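Ollska Peel-and-Paste Wallpaper, Ribbon Garden pattern
Sold by the roll – Vistwood Home & Paper

Hi, and welcome to the page for the wallpaper I get asked about more than anything else in the shop. I started carrying Ollska papers two springs ago and Ribbon Garden was the one I nearly left out of the order, thinking it would be too sweet for most people. I was so wrong! It has outsold my plain stripes ever since, and I've now put it up in my own powder room and inside a pantry (more on the pantry further down).

It's a paste-the-wall paper, so you brush the paste straight onto the wall and hang the dry strip onto it. No soaking, no folding, no long table in the hallway. If you have only ever hung the old kind, you're going to love this.

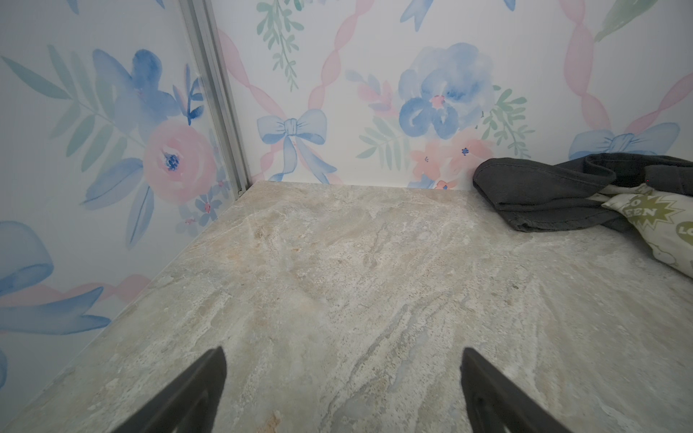

Corners are where most of my customers get nervous, so let me talk about those first. Please don't try to wrap one full-width strip around an inside corner, even if your walls look straight. Cut the strip so it turns the corner by a tiny bit, then start fresh on the second wall and overlap it. On a watercolor floral like this the overlap is very forgiving, and when the paper comes down to a mottled beige and cream countertop you can trim along the back edge with a sharp blade and a wide putty knife. Change the blade often. I mean really often – I go through a whole pack on one small room.

What you get

Each roll is 16 feet long and comes wrapped with a hanging guide. The guide is fine, but the print is small, so I've typed up my own version and I tuck it in with every order. Paste is separate. I sell the Barrera tub because it's what I use at home, and it stays workable long enough to slide a strip over when you've got it a hair too far left.

Rolls are matched by batch number. If you think you might need one more, get it now, please! I can't promise the same batch in a month, and the pink does shift a little from one printing to the next. Unopened rolls can come back to me within 80 days, so there's no harm in having a spare.

Trim for corners

You can leave an inside corner with just the overlap, or you can cover it with a slim trim strip. I used to think trim was cheating. Then I papered the pantry, where nothing is square, and I changed my mind in one afternoon. Clanorik makes the one I stock, and you can cut it at home with a fine-tooth hacksaw. Stick it on after the paper has had a full night to dry.
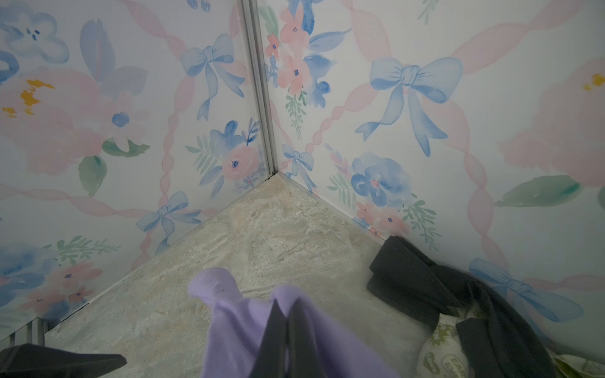
Ribbon Garden on two walls, with a thin silver aluminum strip in the corner.

Wipe any paste off the trim right away, while it's still soft. The same goes for the face of the paper. Use a damp cloth, go gently, and pat more than you rub. It's a wipeable paper, but I wouldn't call it scrubbable, and I'd keep it away from the wall right behind a stove.

Will it work in a small space?

Yes, and I'd say small spaces are where it's happiest. A big living room done on all sides can feel busy after a while (I've seen it once, and the owner ended up hiding half of it with bookcases). A nook, a closet, the back of a bar, a laundry corner – all great.
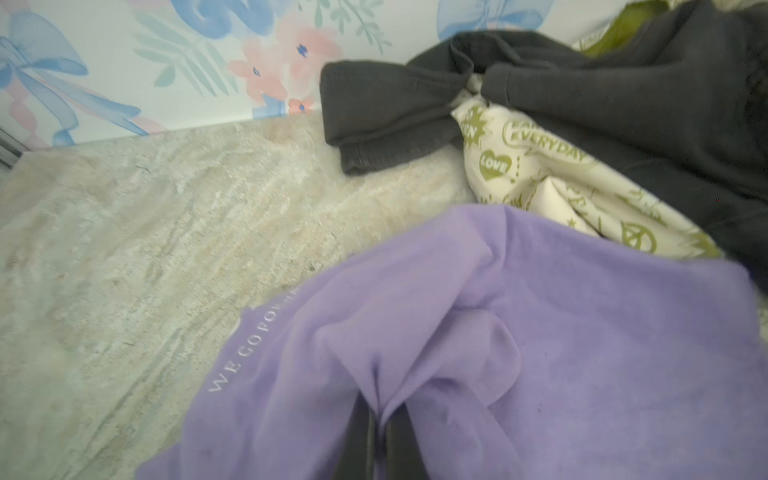 For a nook you'll usually need 2 rolls, though that depends on the height and how many outlets you're cutting around. Send me your measurements through the contact form and I'll work it out for you, leftovers included. I answer most messages in the evening, once the shop is closed and I've had some dinner.

Samples

I mail sample sheets for 5 dollars, and I take that off your order if you go ahead. Tape the sample up and look at it in the morning and again with the lamps on, as the blues go a lot grayer at night. Samples go out with the regular mail, so give them a week or so before you write to me.

Paste, trim and spare blades are all listed under Hanging Supplies.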